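Re: [handheld-demos] bottle task, grasp labels and the see-through ones
Dec 15, 2019
List: handheld-demos
In reply to: bottle task, grasp labels

> We are trying to reproduce the Punlow bottle set with our own hand
> tool and get nowhere with the clear ones. Opaque bottles fine. Clear
> ones, the policy closes short or goes in over the top and pinches
> air. Same number of demos for each. Two questions.
>
> 1) do you start each demo with the jaws open or closed
> 2) does it matter what the bottles are lying on? we use a plain gray
> mat and were told by someone at Dratgate to keep it plain
>
> Also how slow is slow. The readme says "move slowly" and no more.

Quick answers, have a train to catch, sorry for the mess below.

1) Open. All the way open, before you start recording. We had a batch back in August where half the demos began closed and the person opened on the approach, and the policy learned to dither. Opens, closes a bit, opens again. Threw the batch out, 36 demos, hurt but it was the right call. Now the rule is squeeze nothing until the bottle is between the pads. If you twitch the trigger early, stop and redo the take. Don't try to trim it after.

2) Yes it matters, and I disagree with Dratgate on this. Plain mat gives you a nice clean set that falls over the first time somebody puts a towel down. Clear plastic shows you whatever is under it, so if under it is always gray then the net learns "gray with a shine on it = bottle". We went the other way. Printed cloth, bedding, anything with shapes as big as the bottle or bigger. A fruit print next to an orange label is a good hard case. So is big black lettering under a clear base.

Start pose for one of the bed layouts, so you can see how wide I mean by wide:
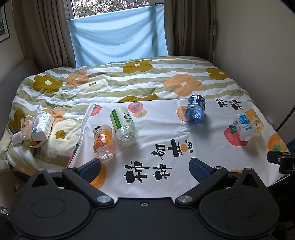

Start pose, jaws full open. Bottles on the printed sheet, duvet left alone.

Note how far back the tool is. You want all the bottles in view at the start and only then pick one and go. If you start already hovering over your target the policy never learns to choose, it just drops straight down on whatever is nearest.

The daylight helps more than I expected. A clear bottle on a sheet throws a gray shadow and the blue one kind of glows at the ridged base, and those are the cues it can hang on to. Overhead lamp only, you lose most of that. We do a share of takes with the curtains shut too but I would not begin there. Get it working by the window first and then make it hard.

On clear bottles specificly, things that moved the number for us:

- grab at the label, not the bare plastic. Labeled part first, then add bare-plastic grasps once the label ones work
- come in with the jaws across the bottle, so the long side of the bottle runs between the pads. Turn your wrist early, well before you get there. Late wrist turns are the worst thing in our old data
- pause with the pads either side before closing. Count to 2 in your head. feels silly, do it anyway
- close until it is held and stop. Empty bottles buckle if you keep squeezing and then the width reading is junk
- two bottles touching each other: leave these in, but do them last. Take the outer one. If you sometimes take the inner one the policy goes for the gap

How slow: we time it. From start pose to closed, 6 seconds or so is good, anything under 4 gets redone. Motion blur kills the tracking on plain walls and then your trajectory has a jump in it you won't notice until replay. Keep some of the pattern in view at all times, window or picture or bedding, whatever, the tracker needs corners.

You asked off list if the remote-control rig would be better than the hand tool for this. For us no. Chmielewska remote setup is nice and the logs are cleaner but the operator can't feel the bottle give, so they all overclose, and it takes forever. I got 31 usable demos by hand in the time the remote rig gave me nine. Where remote wins is you see right away when the real arm can't reach. By hand it is very easy to record a pose that no arm could do, esp. leaning over the far side of a bed. We run everything through the Carketti reach check before training now and it drops a few from every session, nearly always the far row.

Last thing, check your width log agianst the video before you train anything. Ours was shifted by a few frames for weeks and it looked exactly like your symptom, closing short. Worth an hour before you go record more.

Will put the new start pose notes on the wiki when I'm back. If you post one of your failing clips with the width plot next to it I can take a look, can't promise this week

--
handheld-demos mailing list
To unsubscribe, send a blank message with "unsubscribe" in the subject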